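一面白架子，住得下多少喜欢

Desby街区的老公寓，户型都差不多：进门一条窄走廊，走到底是朝南的小间。我去的时候是下午四点，十月的太阳正好斜进来，屋主还没来得及倒水，我已经站到那面白色格架跟前去了。

说真的，我写家居写了这么久，最爱看的就是这种架子！样板间里的书架往往只放三本书加一只花瓶，漂亮归漂亮，看完就忘。可一个真正在用的架子，毛绒玩具挨着饮料瓶，书旁边插着笔筒，每样东西都有它被放在那里的道理，有时候连主人自己也说不清。

屋主在Vonbridge的一家小出版社做排版，租这间房是第二个年头。她搬来时只有两个箱子，架子是从上一任房客手里接过来的，原本打算换掉，用着用着就舍不得了。“它够白，够笨，放什么都不抢。”她这样讲。

我第一眼喜欢上的是那只粉色的大毛绒。一身蓬松的浅粉长毛，头顶有紫色装饰，肚皮是奶油色的，端端正正坐在隔板上，两只脚朝着人。最妙的是它的邻居，一只透明塑料瓶，白盖子。很多人会把玩具和瓶瓶罐罐分得清清楚楚，她偏不。她说早上拿东西的时候顺手捏一下毛绒的脚，一天就算开始了。

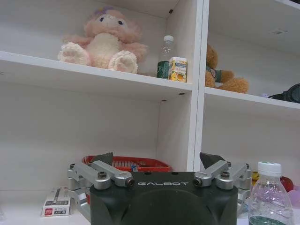
曲奇守着最上面一层

再说顶层。两只曲奇造型的靠垫，金棕色，上面撒着深褐色的“巧克力豆”，一左一右立在两端，看着就饿。中间是一个透明的亚克力分隔架，架子前面放着一盒彩色的小东西，盒面上一排粉嫩的圆形色样，我盯着看了半天，越看越想拆。

两头放大件、中间放小件，这个摆法我后来回家就试了，确实好用。大件软软的，往两边一靠，中间就有了舞台的感觉；透明的架子又不挡光，哪怕以后插满了也不会显得闷。屋主说她试过把两只靠垫并排放，像点心铺打烊前没卖完的货，第二天就分开了。

中层热闹得多。书都竖在左端，有一本紫粉色的平装，也有一本黑色的硬皮，厚薄颜色各不相干。书旁边是绿黑相间的笔筒，再过去，停着一辆极小的绿色玩具车。我太喜欢这辆车了！它前后都没有别的车，就那么停在书和粉色毛绒之间，好像刚下班。

毛绒的另一边，瓶子、一卷深绿色的胶带和一只贴黄标签的白色小圆罐凑成一堆。胶带放在这么显眼的地方，换别人大概要收进抽屉，可她几乎每天都要寄东西，伸手能拿到才是正经。

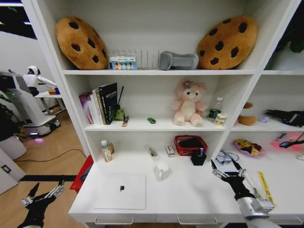 靠垫在上，书和毛绒居中，最下面的一格当桌面用。

右边一列就随意了：一只棕色毛绒侧躺着，像在午睡，下面的格子里有印得花花绿绿的零食袋，还有几根细线缠在一起。屋主看见我在看线，笑了，说那是她留给下个周末的功课。我倒觉得不用急。收纳这件事最容易让人泄气的，就是非要在一个下午里把所有角落都做完。

下层那一格她当桌子使，靠里立着一只绿盖子的白瓶，旁边是琥珀色的小瓶。在格架里留一层做台面，对小户型来说实在划算，坐下来抬头就是自己喜欢的东西，手边又不至于铺得满满当当。

篮子是我最想偷学的一招

白格架有个老毛病，东西一多就显得碎。她的办法是一只红色的塑料购物篮，就是那种侧面一排排细长镂空的。放在白色的格子里，红得理直气壮，整个架子的精神都提起来了。

她在Bautista旧货市集看到它，花了16块钱，一路拎回来还顺便买了菜。回家后她把篮子往架子上一搁，忽然觉得对了，从此菜另外用布袋装。

我问她篮子归什么管。她说归“还没想好的东西”管：刚拆的快递、朋友塞来的小玩意、看完不知道该留该送的杂志，统统先进篮子，满了再坐下来一件件认领。提手一拎就能搬到床边去理，理完再拎回来，比拉开抽屉翻找痛快多了。镂空的侧面也有好处，透气，还能隐约瞧见里头有什么，不容易塞进去就忘掉。

想照着做的话，先量格子的内高，再去挑篮子，上方最好留出一只手能轻松伸进去的空隙。颜色嘛，胆子大一点！白架子什么都接得住，红的、明黄的、草绿的都行，一面架子有一只就够亮了。
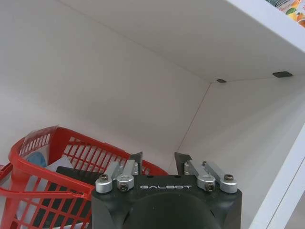
撰文：鲁蒂略·贝穆德斯（Rutilio Bermúdez），《Clendavell》居住版特约撰稿人

临走前我又回头问了一句，要是只能从架子上带走一样，带哪样。她想了好一会儿，先说粉色毛绒，又改口说小绿车，最后说还是曲奇靠垫吧，两只算一样行不行。我说行。

回去的电车上，我在本子背面把自家的书柜画了一遍，把顶层的旧字典全划掉了，旁边写着：靠垫，两个，要圆的。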